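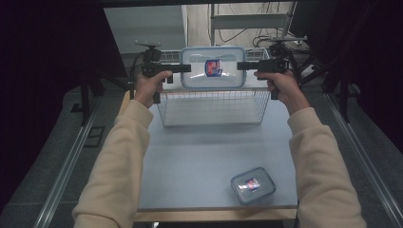

The large clear container and the wire basket, on the pale table.

Readers who wrote in response to my May entry on the larder will recall that I undertook to report on the matter of food containers. I do so now, with apologies to Rahel Moser, who asked first and has waited longest.

The household had for some years kept its containers in a deep drawer, lids to the left and bases to the right. This arrangement was unsatisfactory. Bases became wedged inside one another, and lids migrated to the back, where they remained until the annual clean. It was resolved that every container should henceforth be stored with its lid on, and that the smaller ones should stand together in shallow wire baskets on the open shelves.

The wire basket was selected after some consideration of the alternatives. Emanuel Sandu recommended the solid trays sold by Hillo, which he has used in his own kitchen in Girstead. They are sound trays, but one cannot see through the sides, and crumbs collect in the corners. A fine mesh admits the light and may be rinsed under the tap.

The large rectangular container presents a particular difficulty. It is clear, with rounded corners and a light blue seal at the rim, and it is the most useful piece we possess for salad leaves and leftover rice. It is best lifted by its two short ends and kept level, especially when there is soup in it. I would ask guests to observe this.

Printed labels are a separate question. My own practice is to leave them in place until they begin to lift at the edges, and then to soak them off in warm water. Angus Rakena holds that they should be removed on the day of purchase. We have agreed to differ.

The following remain outstanding: the two round tubs without lids, the biscuit tin, and the proper place for the lunch boxes - these are in the hall cupboard at present. Suggestions may be left in the usual place.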